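Workshop notebook -- Bench 2, green top
Wednesday, a.m. 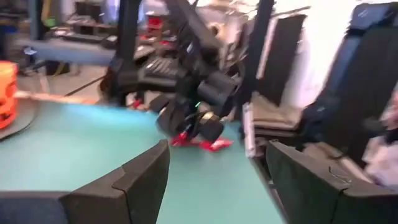 Bench 2, teal top. Orange container on the round grey platform at left.

Purpose of today: decide whether the teal top stays on Bench 2 or goes back to the supplier. Second item, whether the grey platform is worth the space it takes up.

Surface. The top is the Cloltano sheet, colour listed as teal, fitted in January. Smooth and even across the working area. Reflection is strongest near the centre, under the ceiling light. With the light on full, small clear parts are hard to pick out in that patch. Dimming the light helps but makes the far side too dull to read labels. Tried the diffuser from Bench 1 -- better, leave it on for now.

Rim. The tan strip along the edge is sound. One corner had lifted slightly at the last check, so I re-glued it with Bratu contact adhesive and clamped it for 6 hours. No movement this morning when pushed with a thumb. Check again before anything heavy is slid over it.

Cleaning. Wiped with warm water and a drop of washing-up liquid, then a dry cloth. Do not use the Caseo spray on this top. It leaves a film that shows up badly in the bright patch, and it took three wipes to get rid of it last time.

Platform. Marked its position on the teal with low-tack tape at 9 o'clock and 12 o'clock, so that it can be put back after cleaning. Load test with the kitchen weights: 100 g at the edge, no tilt; 200 g at the edge, no tilt. Did not go higher. The underside picks up grit and should be wiped whenever the top is wiped, otherwise it will scratch.

Container. Orange is easy to find against the teal from anywhere in the room. The white one we had before was lost in the glare. It stays on the platform, on the left. Please don't move it to the middle to make room for mugs. There is a ring from somebody's Moka coffee on Bench 1 already and I would like to keep this one clean.

Decision: keep the top. Keep the platform, position as taped.

To do
- order a second diffuser so that Bench 1 gets its own back
- replace tape marks with something thinner, the present ones catch the cloth
- look at the re-glued corner again next week
- find out whether the sheet can be had in a matt finish, same colour, and what the offcut price is

Afternoon, added later: the corner is still down. Tape at 12 o'clock has already started to peel. Replaced it with a pencil line.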